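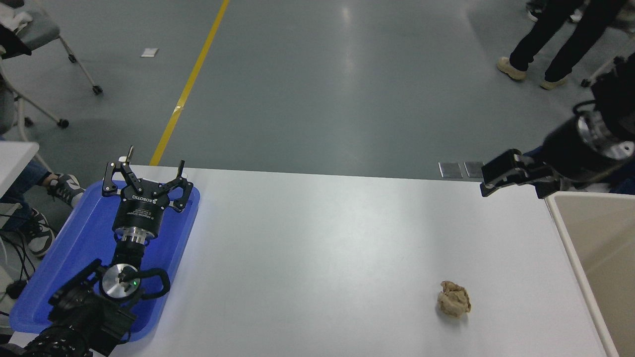 Shared workshop's tidying robot still needs a hand

Members of the Numolstead shared workshop have spent the winter trying to get two robot arms to clear a workbench without help. On Sunday they let the public in to see how far they had got, and the short version is that the bench is still quicker to clear by hand.

The project goes by the name Busus. Two black arms face each other across a white table, and the job is simple to state: pick up whatever has been left there and put it where it belongs. For now "whatever" means crumpled brown paper. The group chose it because it costs nothing and never lands in the same shape twice, which is hard on software that likes to know what it is grabbing.

Loan Huỳnh, who started the build, wants a bench that sorts itself out overnight, with offcuts in one place, rubbish in another and tools left alone. She says the arms managed 28 pick-ups in a row one evening in February. Asked how many attempts had come before that run, she said the group had not kept a proper log until recently.

That matters, as the claim on the poster by the door was rather larger. It promised "a workshop that cleans up after you". Visitors on Sunday got one ball of paper at a time, a good deal of waiting, and someone sitting close by in case the arms needed stopping.

Harpreet Nguyen, a joiner who rents bench space in the building, was not won over. "It's clever, I'll give them that," he said. "But I make 200 bits of mess in a morning and half of it is sawdust. What's it going to do with sawdust?"

The answer at present is nothing. Bảo Mai, who writes most of the control code, said dust was a job for a vacuum and had never been part of the plan. He was more worried about getting the two arms to share. If both go for the same object, one has to give way, and the rule deciding which has been rewritten 3 times. In the current version the second arm mostly waits its turn — fair enough, though it does raise the question of why there are two.

Money is the other sore point. The group has spent £3000 of members' funds on mounts, cabling, a computer and repairs, and that leaves out the arms themselves, which are on loan. Xuân Đào, who voted against the spending last year, said the workshop's bandsaw had been waiting for new guides for longer than Busus had existed. She would like to see the loan end on time.

Huỳnh has asked for another season. The next target is mixed rubbish, starting with paper and cardboard together, and she has agreed to post every attempt on the workshop noticeboard, failures included. Members will vote on further funding at their next meeting. The bandsaw is on the same agenda, one item further down.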